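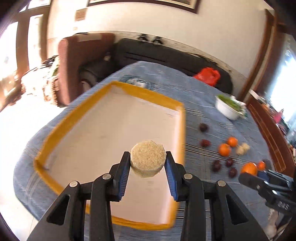
Storing rice cakes, plums and mandarins on the table before guests come, what goes in which tray?

Posted by tablecloth_blue

I have family coming and the dining table has to be used for everything. I am trying to sort the food into trays and bowls ahead of time so that it can be carried to the sofa end later. What I have is pressed rice cakes (the round, thick, plain kind, not the crunchy ones from the snack aisle), dark plums, mandarins, some garlic that belongs in the kitchen, and a bowl of greens.

The only big tray I own is a long shallow cardboard one, yellow on the outside and whitish inside. It came with a delivery from Makano and it is sturdy. I was going to put the rice cakes in first and then fill up the rest with fruit. My mother says the cakes should never be in the same tray as fruit. My sister says that is fine for an afternoon.

The table gets a lot of sun from the window in the morning, if that matters. Also I have a striped cloth on it and I don't want plum juice on it.

Does it matter if the fruit and the cakes share a tray? And is bare cardboard all right for the cakes or do I need to line it?

Mamta Srivastava

Keep them apart. Your mother is right about this one.

Plain rice cakes of that kind have a rough surface and pick up moisture and smell from whatever is near them. Plums are the worst because the skins split easily and one split plum will stain everything it touches. Mandarins are less trouble as long as the peel is whole, but they do have a strong smell. Garlic should go back to the kitchen before you do anything else. I would not leave it near the cakes even for an hour.

How I would do it:

Line the cardboard with baking paper. I would not put any food without a peel straight onto shipping cardboard. You don't know what it sat on or what was in it before. Fold the paper up the sides a little.

Put only the rice cakes in the tray, in one layer. If they are soft and fresh, leave a finger's width between them or they will stick together. Lay a clean dry towel over the top.

Wash the plums, dry them completely and put them in a bowl with a folded paper napkin at the bottom. Check each one for soft spots near the stem. Anything soft gets eaten today.

Mandarins can go straight on the cloth or in a basket. They don't need washing until somebody is going to eat them, though I wipe mine.
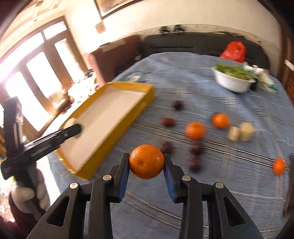
Mandarin with the peel whole, fine to leave out at room temperature.

When you pick the mandarins over, hold each one by the sides and feel for any place that gives more than the rest. A firm one with shiny peel will keep out on the table for several days. One that feels light and puffy is usually dry inside. It is still safe, just not very nice, so I put those at the bottom.

On the sun: move the plums to the other end of the table. In December it hardly matters at our house, but in summer a bowl of plums in a window goes soft by evening.

If the tray is going to be carried, don't fill it to the corners. Long cardboard trays bend in the middle. Mine folded with 31 small cakes in it and we lost most of them to the floor. Now I slide a cutting board underneath.

gevico_fan

I put them all together every year and it's fine. You are only talking about an afternoon. Just put the cakes on one side.

I would worry more about the greens to be honest. If they are washed they drip.

old_pantry

Agree with Mamta about the lining, but I don't think the smell of mandarins is a problem for one afternoon. Plums yes, garlic definitely. If you don't have enough bowls, make a wall in the tray out of a folded strip of cardboard wrapped in baking paper and put only mandarins on the far side. I cut mine 40 cm long for a tray that sounds like yours, then trimmed it to fit.

Also, how soft are your rice cakes? If they are made fresh and still have some moisture in them, the towel should be slightly damp or the edges go hard. If they are the dry kind, use a dry towel as Mamta said. People mix these up and then wonder why the cakes are either like rocks or soggy.

For the tablecloth, plum juice comes out of cotton with cold water if you get to it right away. Don't use hot water first. Dwivedi sells a clear table cover that goes over a cloth and I have one, but it slides around and I stopped using it.

tablecloth_blue

Thank you. They are the dry kind. I have enough bowls after all, so the plums get their own and the garlic is going back to the kitchen. I will line the tray tonight.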